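The planner should be allowed to say it does not know

Rónán Foley, 10/09/2023

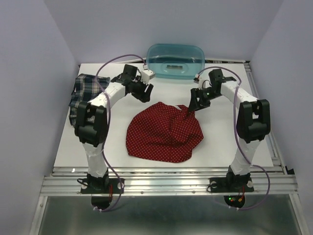 Where the time goes

I write control software for two-armed robots, and most of my working week goes on cloth. A heap of polka-dot fabric between two arms is a fair picture of my desk, except that my desk also has a mug on it. People who visit ask about the arms. They want to know how strong they are and how quickly they can move. The arms are fine. We can send a gripper to a point above the table and it will get there. The hard part is deciding which point.

My argument is that we have been writing the wrong kind of software for making that decision. Most planners I have used, including the one I helped to write, must always return an answer. You give them a picture of the table and they give you a grasp. If the picture is clear you get a good grasp. If the picture is a crumpled red lump with its corners tucked underneath, you still get a grasp, in the same format, with the same air of confidence. Nothing further down the line can tell the two apart.

What a heap hides

A rigid box has a shape, and if you see three sides of it you can guess the rest. Cloth in a heap does not work like that. An edge you can see may be a hem or it may be a fold. A pattern helps a bit, as evenly spaced dots bunch up or vanish where the surface turns away from the camera, and our perception code does use this. But it cannot tell you what lies in the second layer down.

In our first planner, called Rituvby, we dealt with this by training on more examples. When it picked a fold and treated it as a corner, we collected more folds. This worked up to a point. The error rate came down and then stopped coming down, and we spent most of March arguing about why. Štefánia Kubíček thought the labels were poor. I thought the camera was too far away. We were both partly right, and fixing both made little difference.

What did make a difference was a change Radomír Halás put in without much fuss. He let the perception module return nothing. If it could not find a corner it trusted, it said so, and the planner then had to choose an action meant to improve the view: lift a bit of cloth, drag it a short way, let it fall and look again. We ran 200 trials before the change and 200 after. Each fold took longer on average. The number of times a person had to step in fell from 27 to a figure I could count on one hand.

The case against

Oldřich Bednárik, who looks after our schedules, does not like this approach and his reasons are sound. A planner that may refuse is harder to test. You can no longer check only that the answer is right, you must also check that the refusals are reasonable. A lazy module could refuse everything and never be wrong. He also points out that a looking move costs time, and that a customer watching a robot lift a cloth and drop it again will think it has failed.

My reply to the first point is that we should write those tests. We cap the number of refusals in a row, we log each one with the picture that caused it, and someone reads the log. Reading 30 refusals in a sitting has taught me more about our perception code than any accuracy score. On the second point I have less to offer. It does look like failure. I would still take the slower fold.

There is a better objection, which came from Čestmír Dvořáček. He says a large enough learned policy would do all of this by itself, with no separate signal for doubt, in the way a person shakes out a shirt without thinking about it. He may be right in the end. We have tried one, trained on 1,000 demonstrations, and it did learn to shake and drag. When it went wrong, though, we could not find out what it had believed about the cloth, so we could not fix it except by recording more. With two arms sharing one small table, I want to be able to ask that question after a bad move.

What I would change

The message format is where I would start. In Sasodura, the tooling we use to pass data between modules, a grasp is a position, an angle and a width. There is no field for how sure the sender is, and no way to send an empty answer without raising an error. Radomír's change had to go round this by sending a grasp far outside the table and having the planner treat it as a refusal. It works, and I wince each time I read it.

I have put in a request for a proper field. It is a small change to one file and a tedious change to every module that reads it. Štefánia has offered to take the gripper side and I will do the planner.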